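The Cup Cell
Looking after a two-arm machine that sets out coffee

At seven o'clock on a Thursday morning the cell at Drulton is switched off, and the technician on early shift is wiping its fingers with a damp cloth. Each gripper has two, faced with a soft gray pad about as long as a thumbnail. The pads pick up coffee oil, dish soap residue and a fine dust that comes off unglazed pottery. Any of the three will make a cup handle slide. Wiping all four pads takes a few minutes and is the first line on the daily sheet.

Drulton runs a staff cafe on the ground floor of its Clirkorlow building. The cell stands behind the counter at the far end, past the pastry case. It is a Plunex twin-arm unit on a steel pedestal, with a camera mounted between the shoulders and looking down. Its job is narrow. It takes a cup and saucer from the rack, sets them on the counter with the handle turned toward the customer, waits for a person to fill the cup from the machine, and later takes the empties to the dish tray. It doesn't brew anything or handle milk. The cafe staff do that.

The unit went in last spring and needed most of the summer to become useful. The arms themselves gave little trouble. Nearly all the time went into cups.

The cafe had been open for years before the cell arrived, and its shelves had filled up with whatever people brought in or left behind. The supplier's first suggestion was to throw it all out and buy one pattern of plain white mug. The cafe manager refused, and that refusal set the terms of the whole project. The cell would have to pick up small looped handles, wide ones, slick metallic ones, and handles on glass that the camera had trouble seeing at all.

So the setup crew started with a library. Every type of cup in the cafe has an entry, and each entry stores the shape of the handle, where the fingers should close on it, how hard they should close, and how far the cup may tilt before the arm stops. There is a separate entry for each saucer, because the saucer decides how high the cup sits. A difference in height that a person would never notice is enough to bring the finger down on top of a small handle and not through it.

To fill the library, the crew recorded people handling cups. A staff member stood at a kitchen counter wearing a camera on a headband and went through the moves slowly: take the handle, lift, hold, set down on the saucer. The recordings were used as a guide for the grasp points. The crew found that hands don't all treat a handle the same way, and that the same person will change grip from one cup to the next without thinking about it. 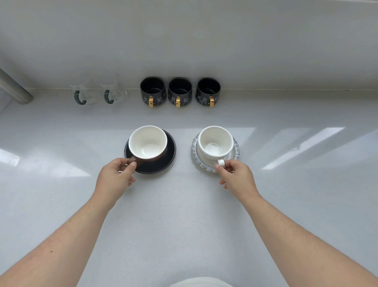
Two cups, two saucers and two grips, with glass and black mugs lined up at the backsplash.

The two-handed recordings mattered most. In normal service the arms work side by side, and early on they tended to crowd each other. One arm would begin its lift while the other was still settling a cup, and the software would halt both to avoid a collision. The fix was to give each arm its own lane on the counter and to leave a strip of bare surface between the lanes that neither may cross while the other is moving. The strip is marked on the technician's screen in yellow. It can't be seen on the counter itself, and new staff sometimes park a sugar jar in it. The cell then stops and sounds a short tone until the jar is moved.

Light was the second problem. The counter at Clirkorlow faces a tall east window, and from October on the sun comes in low enough to lay bright patches across the work surface. The camera read the edges of those patches as edges of objects. For a week or so the left arm kept trying to go around something that wasn't there. The crew tried a different exposure setting, which helped in the morning and made things worse by noon. In the end the building put up a plain roller shade, and the technician lowers it before startup. The shade is now on the daily sheet too, right after the pads.

Clear glass is still the hardest material. A glass mug against a white wall gives the camera very little to work with, and a glass saucer is nearly as bad. The library handles this by looking for the parts that do show up. If a mug has a colored handle, the cell finds the handle first and works out the body from there. If a saucer has a colored or metallic rim, it looks for the rim. A glass with no color on it anywhere goes in a separate rack, and a person deals with it.

Metallic handles come next on the list. They reflect whatever is near them, including the fingers as they close in, so the camera's idea of where the handle is can shift at the last moment. For those cups the arm pauses just short of contact, takes a second look, and then closes. The pause adds a little time to each pick. Customers have asked whether the machine is stuck.

The routine

The daily sheet has seven lines. After the pads and the shade, the technician checks the two air hoses at the wrists for rub marks, then empties the drip pan under the pedestal and makes sure the emergency stop button has nothing in front of it. Next comes a home check, in which both arms fold to their rest position and the technician compares the reference marks on each joint. The last line is a test lift with a weighted steel cup that lives in a drawer beneath the register. If the steel cup comes up straight and goes down quietly, the cell is put into service.

Calibration is weekly and takes longer. A printed target board is set on the counter and the camera measures it from its fixed position. Then each arm touches five points on the board with a blunt probe fitted in place of the fingers. The software compares where the camera says the points are with where the arm found them. Small errors are corrected on the spot. A large one usually means that something has been bumped. The pedestal is bolted to the floor, but the camera bracket isn't as stiff as the crew would like, and a mop handle has caught it at least twice.

The board itself has to be kept flat. The first one was stored upright behind the ice machine, where the damp got to it, and the cell spent a morning placing saucers slightly too far forward. The replacement is aluminum and hangs from a hook in the office.

Finger pads are changed on a count. The controller logs every pick, and the crew began with the interval in the Plunex manual, then shortened it after watching how the pads wore on the smaller handles. A small loop puts all the force on a narrow strip of the pad, and a groove forms there. Once there is a groove, the cup hangs in it at an angle. The set that came off most recently had done 2,496 picks on the left arm and 3,410 on the right. The left arm gets the smaller cups, so its pads go first.

Changing them is a simple job. The arm is sent to the service position and locked out. Two screws hold each pad carrier, and the carrier slides off toward the tip. The old pad is peeled away and the adhesive cleaned off with alcohol. The new pad is pressed on and left under a clamp while the technician does something else. The screws take very little torque, and the threads in the carrier are soft. The crew keeps spare carriers from Carhuamaca, a small machine shop across town, which makes them from a drawing and will turn around an order in almost a week.

One repair has been bigger than that. In late summer the right wrist began to make a ticking noise on slow moves. It didn't affect the work at first. Then the arm started to fail its home check, passing on the second or third try. The technician swapped the wrist hose, which was the easy guess, and the tick stayed. The supplier sent a replacement joint, and the cell was down for two working days while it was fitted and the arm was calibrated from scratch. Inside the old joint, a seal had let in enough moisture to leave a brown film on one bearing. The crew now wraps both wrists with a washable sleeve during the evening cleanup, when the counter is sprayed down.

Breakage is logged as well. Most of it happened in the first months, and most of that was saucers. The arm would put a cup down a little hard, the saucer would skate, and the edge would chip against its neighbor. Lowering the approach speed over the last stretch took care of a good part of it. A thin rubber mat in the rack took care of more.

New cups keep arriving. Someone comes back from a trip with a mug and leaves it on the shelf, and the cell stops in front of it and asks for help on the screen. The technician then either moves it to the hand rack or adds it to the library, which means a handful of recorded grips and a trial run at half speed with a folded towel on the counter. There were two waiting beside the register on Thursday. One had no handle and went straight to the hand rack. The other was set aside for after the lunch service, when the shade could stay down and the counter was clear.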